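Subject: Re: What happens to the breakfast crew?
From: Su-chen Lam
To: kitchens-and-automation list

Hello all,

Sorry for the slow reply, we've had the July menus to sort out and I only get to my messages after the lunch clear-down. I've kept the bit of the earlier message I'm answering:

> We run a hotel kitchen at Geltach and management have started
> talking about arms for the breakfast counter, plating pastries,
> setting out trays and so on. My lot are worried. Two of them
> have done the early shift for years and they're good at it.
> You've been through the planning at Rinham. What changed for
> the people, day to day? I don't need the brochure version.
>
> Also, did anyone ask your staff before the layouts were fixed?
> Ours have been shown a slide with an arrow on it.

I love this question, because it's the part I could talk about all evening! We feed over 200 people at breakfast and we've got one two-armed unit on the pastry end of the counter. It moves pastries between plate, board and basket, and it shifts the trays along. That's the whole of its job so far. Eggs, porridge, toast, anything hot and anything involving a guest with a question is still us.

The biggest change is the start of the shift. It used to be 5 a.m. for everybody, heads down, straight into plating. Now one person comes in at 5 and the other 2 come in at 6. The early one loads the counter, checks the arms over and gets the ovens going. We rotate it, and the hours lost at the front were put on the end, so pay didn't drop. Please get that in writing before anything is delivered. We had it as a promise for months and people were (quite rightly) grumpy until it was on paper.

Second change: there's a new kind of work, and my crew turned out to be brilliant at it. Somebody has to decide what a tidy counter means. How close can the basket be to the board? Which way should a croissant face? We'd never written any of this down, it was all in people's hands. Peng, who'd plated pastries longer than anyone, spent most of a fortnight with the Ullurura people going through it on their simulator, and came back with pages of notes and very strong opinions about trays. That's now a proper part of the job, with a grade and a bit more money attached. I'd never have guessed it would be the bit people put their names down for.

To your last point, yes, we were asked, but only after we kicked up a fuss. The first layout had been drawn up by someone who plainly had never carried a full basket past an open oven door. We got them to run the layouts on screen first, with the crew sitting there and allowed to say stop. They ran 3,000 tries overnight on the layout we liked best, and we went through the failures together with a pot of tea. I can't recommend that enough. Seeing it drop a pretend pastry over and over does wonders for your confidence in your own hands, and people stopped talking about "the machine" and started arguing about where to put the plate.

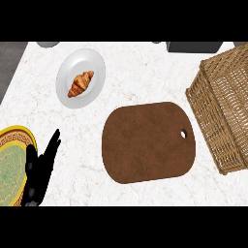 Who decides when the arms should be switched off during service? Whoever is on the counter, and they don't have to ask a supervisor first. We fought for that and it's the rule I'd push for hardest at your place. It gets used a few times a week, mostly when a coach party turns up all at once and it's quicker to do it by hand. Our manager wanted a form filled in each time. We settled on a tick on the whiteboard.

Things I'm less happy with. The counter is quieter and the early person can feel a bit stuck on their own, so we've moved the delivery check to that hour to give them company. New starters don't get much plating practice either. We've set aside 3 mornings a month with the arms off so everyone keeps their hand in, and I'd like more.

If your two old hands want to talk to Peng, just say and I'll put them in touch. You'd all be welcome over here for a morning as well, come at 6 and you'll get fed. And do send me that slide with the arrow, I'm dying to see it.

All the best,
Su-chen

Su-chen Lam
Breakfast kitchen, Rinham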